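Fiadzo, a two-person kitchen hardware shop in Flustesside, has spent the spring on a countertop machine that mixes, portions and griddles flatbread without supervision. The lead engineer, who asked to be quoted by role only, described the design in mostly mechanical terms.

"The pump is the product," the engineer said. "Batter thickens as it sits, so a fixed pump time gives you a different portion every time." The current build measures motor current and adjusts the stroke to match.

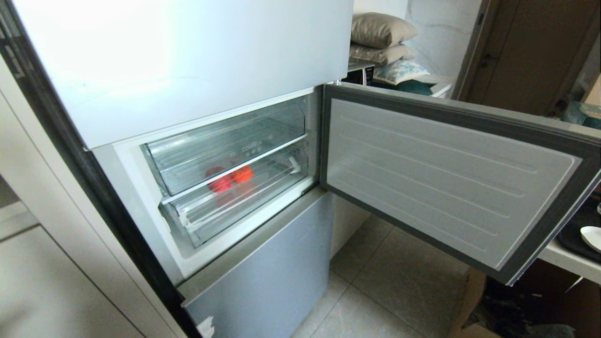 The first pump, a gear type, clogged on whole wheat flour. Its replacement, a peristaltic unit from Brenberg, ran 774 cycles in May before the tubing split. "We wanted 1000. We changed the tubing wall and the roller pressure and started over."

The griddle plate has 2 heating zones under separate control. A single zone left the rim pale.

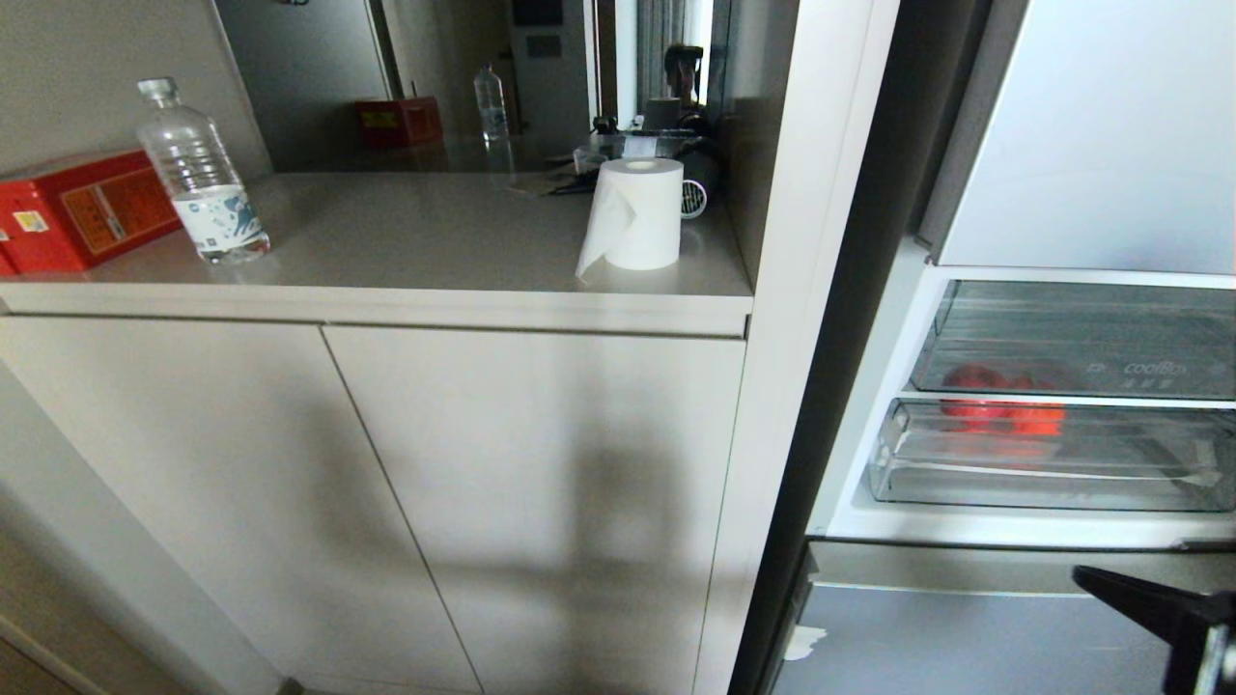 Does the machine clean itself?

Only the batter line is flushed automatically. The plate and the scraper come off by hand and go in the sink.

Batter storage is the open problem. The hopper holds enough for one breakfast, and the team wants a cartridge that can be filled the night before.
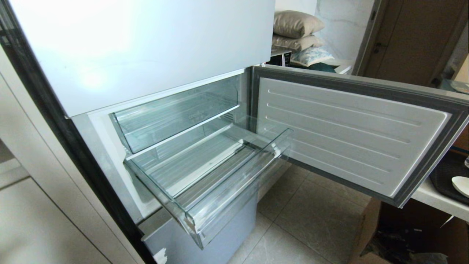 The cartridge is now on its fourth drawing. "A tall bottle was easy to seal and hard to store," the engineer said. The new one is a flat box, sized to lie in a clear pull-out refrigerator drawer like the lower one here, with the outlet on the short side. Testing moves to a shared kitchen in Hellport next, using the same flour and a longer hose.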